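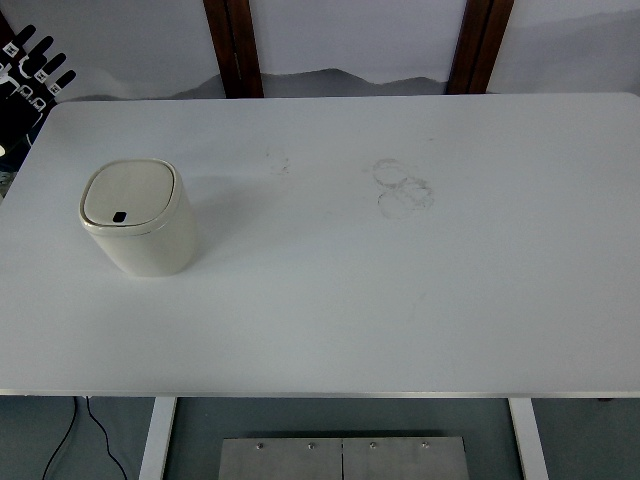

Changes at Lorkby for the Remainder of the Season

14 Oct 2024

Readers who follow this blog will be aware that Lorkby announced a restructuring of its football operations last week. The club's statement ran to two paragraphs and left a good deal unsaid. I have held a season ticket in the east stand for 11 years, and I wish to set out how the changes appear to a regular supporter.

The principal change concerns recruitment. Until now the head coach has had the final word on signings. From this month that authority passes to a sporting director, who will report to the board and will also oversee the academy. The coach keeps control of selection and training. Clubs of a similar size, Hovard among them, have worked under such an arrangement for several seasons, and it has given them a degree of continuity when coaches leave.

My reservation relates to timing. An appointment of this kind is best made in May, when contracts are being settled and the new director can have a summer to prepare. Lorkby have chosen to make it with the league campaign well under way and with 2 senior defenders unavailable through injury. The director will inherit a squad assembled by others and will be judged on its results regardless.

Attendance

The figure given for the last home match, against Quintero, was 3,522. That is 281 fewer than for the corresponding fixture last season. The weather was poor and the kick-off had been moved to suit the broadcaster, so I would not draw a firm conclusion from one afternoon. The upper rows of the east stand were nevertheless noticeably thin, and the club would do well to review its prices for younger supporters before renewals are issued.

Shirt sponsorship

The agreement with Votis expires at the end of the season. The club has confirmed that discussions are in progress — it has not said with whom. Supporters have asked that any new sponsor's mark be kept to a modest size on the home shirt, and I share that view.

The next home fixture is a cup tie, for which season tickets are not valid. Seats are reserved for existing holders until the end of the week, after which they go on general sale. I intend to be in my usual place and will publish a report on the match in due course.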